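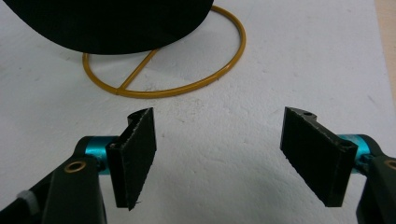 Alfie Mapplebeck asked after our last report why a cap needs a stand at all, when a hook on the wall costs less and takes no place on the table. It is a fair question and I will try to answer it in this report, together with the usual points.

Progress since September

The work on headwear display for the Paterson shop has gone forward, but slower than planned. We have now 13 wire stands finished of the 15 which were promised. The last 2 are still at Civalow for the yellow finish. They should be delivered on Saturday in the morning.

The stand is a ring of round rod with a straight bar across the inside. The first version had no bar, and soft caps sank into the ring after a few days. With the bar the crown keeps its form better. On a hook the cap hangs from one point and the back gets a fold, and customers noticed this and asked for a discount. So the hook is cheaper to buy – but the shop was losing on every folded cap. This is my answer to Alfie.

The color was discussed for a long time. Black caps are most of what the shop sells, and on the old dark stands the customer could not see where the cap finished. The yellow-gold rod shows clearly under a black cap, also on a white surface. I would keep it for all the stands.

Problems

The joint between bar and ring can be seen if one looks for it. Staltomik says it can be made smoother, but they ask for an extra charge for each piece. I did not accept this yet and I would like your opinion. White surfaces are also a difficulty: small gray specks and smudges show very quickly, and wiping does not remove all of them.

Money

We have used 55 percent of the budget. The invoice from Civalow is not included in this number. The labels from Gridix are paid.

Next period

We will receive the last stands, put them in the shop and compare two kinds of surface under them. I will also ask the shop staff to write down which caps come back from the display with a damaged rim. Please send me your decision about the joints before we order again from Staltomik.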